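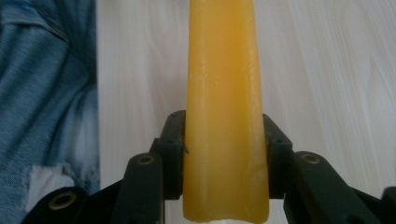

Vol. 8, p. 72

Soft things, held still

The Festdale laboratory occupies the upper floor of a former seed warehouse in Cledetdale. Its manipulation group has spent the past year on a narrow question: how much can a robot learn about grip force from people who are simply picking things up by hand with a gripper? The group's lead spoke with us by phone on Sunday, May 24, 2020, two days after the results were sent out to partner labs.

The method, called Denano, uses a hand-held gripper with a camera on it. A person squeezes the fingers shut, moves an object, and lets go. The camera records the object between the pads, and a model is later trained on those recordings and run on an arm with the same fingers.

"We started with mugs and boxes like everyone does," the lead said. "Those don't tell you much about force. You can squeeze a mug as hard as you like and the video looks the same."

Candles were a better test. Wax takes a mark. A tapered candle also gives flat pads less to hold the higher up they close, so the choice of height matters as much as the squeeze.

"People go low without thinking about it. They take it in the bottom third, where it's thick, and they keep it upright. We never told them to. The model picked that up early, before it picked up anything useful about force."

The set holds 437 recordings of candles, of which 371 were kept for training. The rest were dropped, mostly for blurred video or because the operator changed grip halfway through. Asked whether those second grips might have been worth keeping, the lead agreed that they might. "I'd like to go back to them. At the time we wanted one grasp per recording so the labels would be simple."

The labels come from the wax. After each session the group looks at the side of the candle for scuffs and creases at the height where the pads sat, and grades them on a scale of eight steps. Old dents are a problem, and many of the candles came with them. The group now takes a close photograph of each candle before it goes out on the table, a step borrowed from the Cieślak protocol for fruit handling.

On the arm, the trained model placed candles upright in 72 percent of trials with no new mark above the second step. A fixed-force controller, tuned by hand on the same candles, did slightly worse on marks and a good deal worse on placing.

"I wouldn't make too much of the gap," the lead said. "Our fixed controller was tuned in an afternoon. Someone patient could do better with it."

The lead was more interested in the failures. Most came at release, when one pad let go a little before the other and the candle leaned. Human operators correct for this with a small turn of the wrist, and the recordings show it, but the arm did not reproduce it reliably. Room temperature was not controlled either, and the lead expects a warm day to change the grades.

Work resumes in September with soap and modeling clay. The pads will stay the same. The group wants to know whether a model trained on candles alone has any idea what to do with clay.

"My guess is it squeezes too hard," the lead said. "We'll run it first with no new training and write down what happens."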